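Last updated June 22, 2024
Reading time: 4 minutes

Right, I've been promising a thread on packing bakery bits into paper bags for ages, and a few of you have been very patient. It's a small subject and I love it. Off we go!

Background for new people: I do the bread stall at the Osport market and pack orders for the lunch round in Jestard. On a good morning that's 100 bags, all by hand, all with tongs. So I have opinions (lots of them) about handles, trays and where to stand the bag.

First, the bag. Stand it up and open it right out before you pick up any food. Put your fist in, push the base flat, run a knuckle round the inside corners. A bag that's only half open will fold in on your hand the moment you lower a slice into it, and then you've got crumbs everywhere and topping on the paper.

I buy mine in packs of 500 from Chauhan, the twisted-handle sort, and I'm so pleased with them. They stand up by themselves! The last lot came with flat tape handles and kept tipping backwards. I used them up for potatoes.

Handles: get them out of the way. Fold one down over the left side and one down over the right, outside the bag, before you start. I know it feels fiddly. A handle standing up by the opening will catch the tongs sooner or later, and it always picks the slice with cheese on it.

Now the tray. I like a flat one with a low rim, because you can slide the tongs in from the side and get right underneath. Deep trays look lovely on a counter but you end up stabbing downwards, and bread doesn't enjoy that at all.

Colour matters more than I expected too. On a brown tray I lose sight of the crusts, especially early in October when it's still half dark at setting-up time. A bright tray and a pale table and you can see every single thing you've got left to pack.

Tray goes on the side of your tong hand, bag goes near the middle, and nothing else lives between them. No till roll, no mug, no phone. (I am writing this having just moved my mug.)

Tongs! My favourite part. For sliced bread I want wide heads, and slots are a bonus — the loose crumbs drop through on the tray side and don't end up at the bottom of the bag. Hold them around the middle. If you hold them right at the hinge end you have to squeeze much harder, and a soft slice ends up with a waist.

Anything with a topping gets carried level and goes in last. Plain slices first, standing on their edges along the side of the bag, then the topped piece sits across them. If it's a sticky topping I put a square of greaseproof over it. Lower it in as far as the tongs will go and let go slowly, no dropping.

Bag and tray at the table, two views:
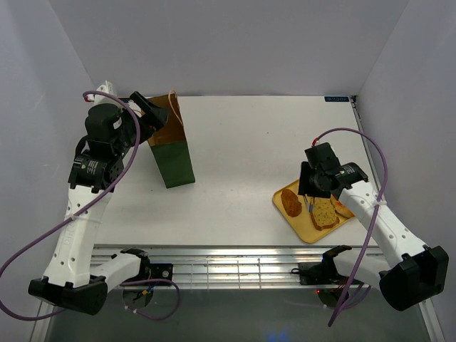
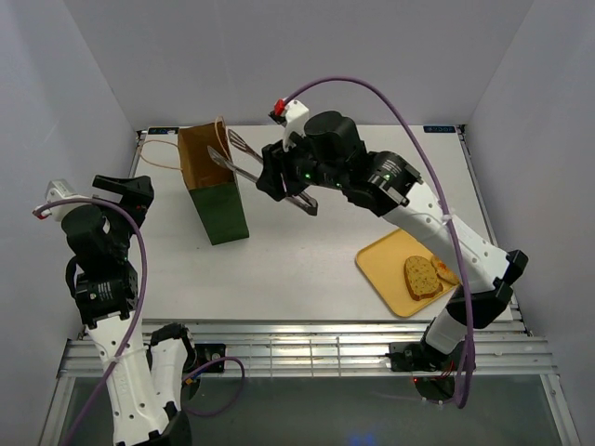 Someone asked about bag size. Go one bigger than you think. A tall bag with two slices in it looks a bit daft, I'll admit, but you can fold the top over twice and it keeps everything snug on the walk home. A bag that's packed to the brim can't be folded, so the top slice goes dry by teatime.

Someone else asked whether paper is all right for warm bread. Yes, much better than plastic, but do let it cool until you can hold your palm on it comfortably. Straight from the oven it steams up the bag and the base goes soft. I learned that one on the steps outside Gomov, with a seeded loaf making its own way down to the pavement.

Cleaning up: I wipe the table between batches with a barely damp cloth and then a dry one. If the surface is even slightly wet the base of the next bag soaks it up and you won't notice until somebody lifts it.

And crumbs off the tray go in a tub for the freezer. I had 400 grams by the end of last week, which made a really good topping for a fish pie.

Next thread is going to be labels and string, and whether you should ever staple a bag shut (I say no, quite loudly). If you've got a favourite pair of tongs, please send me a picture, I want to see them all!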